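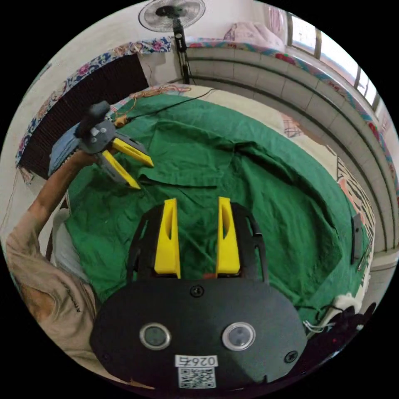
How do I get fold creases out of a big green cloth without an iron?

Last updated: May

I have taken charge of the green cloth for the long table at our village hall in Bollthorpe, by which I mean I failed to leave the meeting fast enough. It has lived folded in a cupboard for years and the folds have become structural. I hung it over the banister for a night and it now has the old creases plus one in the shape of a banister.

I don't own an iron. I did once, and we parted on bad terms. The label has been washed so often that all I can read on it is a number, 2859, which doesn't help much with the fabric. It feels like cotton, maybe with something cheaper mixed in. It needs to look respectable by 6 p.m. the day after tomorrow. Can it be done, or do I just put a lot of plates on it?

benditz_again

Wash it again, cool, and take it out before the fast spin. My machine goes down to 680 and even that is a bit keen for a tablecloth. Shake it hard, then get it on a line along the longest edge while it's still properly damp. Pull the hems straight with your hands and go back and do it again when it's half dry. Most people peg it and wander off, and then blame the cloth.

Test a corner for colour first. Press a wet white hanky on it for a few minutes. Old green dye can run, and I have a set of pillowcases the colour of pond water to prove it.

When it's dry, roll it round a cardboard tube. Carpet shops throw them out and will usually let you have one. If you fold it you'll be back here next year with the same question.

One warning: if the creases have faded along the top they will still show as pale lines however flat you get it. Plates, in that case.

Kakakhel17

just buy an iron they are not expensive

Umura

I can't agree with the hanky test being enough, but the rest is sound. If you can't wash it in time, lay it on the actual table the night before, spray it with plain water until it's damp all over, and smooth it outwards from the middle with the flat of your hand. Put a plastic sheet underneath if the table is polished — I didn't, and the table has never forgiven me. By morning the soft wrinkles should have gone. The sharp folds might need a second go.

Hanging it in the bathroom while you have a shower does nothing for something that size, whatever the internet says. You just get a damp cloth and nowhere to stand.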